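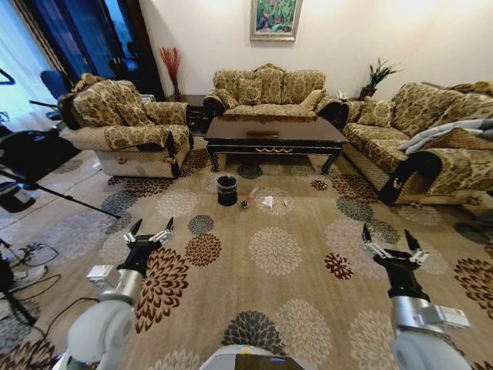
Visit Report: Open Day at the Brimness Residence

Print this page | E-mail this page

The Prilingate Housekeeping Association was received at the Brimness Residence on Sunday, April 15, 2018, on the occasion of the spring open day. The delegation consisted of 21 members, most of them employed in hotels and serviced apartments in the region. The visit was led by Nathalie Martens, head of training for the Association, who also prepared this report.

The Residence comprises 48 furnished apartments on four floors. It has been managed since its opening by Kerkanance, which is responsible for cleaning, linen and minor repairs. Guests stay for periods of one week to six months. The management explained that longer stays call for a different rhythm of work from that of a hotel, as a living room may receive only light attention for several days and then require a full tidy before the weekly clean.

Reception and opening remarks

Members were welcomed in the ground floor lounge, where coffee was served. The house manager gave a short account of the refurbishment completed in March, during which the hallway lighting was replaced and the service elevator was overhauled. The furniture in the apartments was kept. Much of it is in a traditional style, and the management stated that returning guests ask for it.

The living room

The greater part of the morning was given to a living room on the second floor. The seating is upholstered in a gold and cream fabric of damask type, with a leafy pattern and dark trim at the arms. It is grouped around a dark wooden coffee table with curved legs and a thin gold-colored trim. The floor is covered by a beige patterned carpet with large round flower medallions in brown, gray and cream.

The carpet was the subject of considerable discussion. Several members remarked that a bold pattern is forgiving of wear and makes inspection harder. Small dark objects are easily missed against the brown and charcoal parts of the medallions, and a scrap of white paper can pass for part of the cream in the pattern. Kerkanance asks its staff to look across such a carpet from two sides of the room, once standing and once from a low position, before the vacuum cleaner is brought in.

The exercise on litter pickup concerned the kind of thing commonly left on a living room floor: a small plastic bottle with a reddish cap, a crumpled tissue, a tiny white scrap. A small black open-topped bin stood on the carpet in front of the coffee table. The house method is to set the bin close to the litter, clear the larger pieces first and finish with the scraps. Bottles are sorted afterward in the service room, where separate containers are provided. Members from smaller establishments, in which the bin normally remains in its corner, took note of the time saved in walking.

There followed a discussion of glossy tabletops. The management advises a soft cloth, lightly dampened, and a second cloth for drying. Trays are to be lifted and never pushed across the surface. On the matter of upholstery, the Residence uses a brush attachment at low suction and does not permit spray products on patterned fabric. One armchair is fitted with a pale quilted cover around its lower front and base, and the question of how often such covers should be laundered was raised. Practice among those present varied widely, and no common position was reached.

Linen room and stores

After lunch the delegation proceeded to the linen room in the basement. The shelving is marked by floor, and each trolley is loaded the evening before from a printed list. The Residence obtains its cleaning cloths from Nimri under a yearly contract. A full trolley takes 30 minutes to prepare, according to the supervisor, who expects to shorten this once the new shelving has been delivered.

Matters for follow-up

The Association will request a copy of the living room checklist for use in its autumn course. Members who wish to receive it should notify the training office. A return visit to view the laundry, which was closed on the day, has been proposed for next year.

The Association thanks the management and staff of the Brimness Residence for their hospitality.

Contact | Copyright Prilingate Housekeeping Association | Back to top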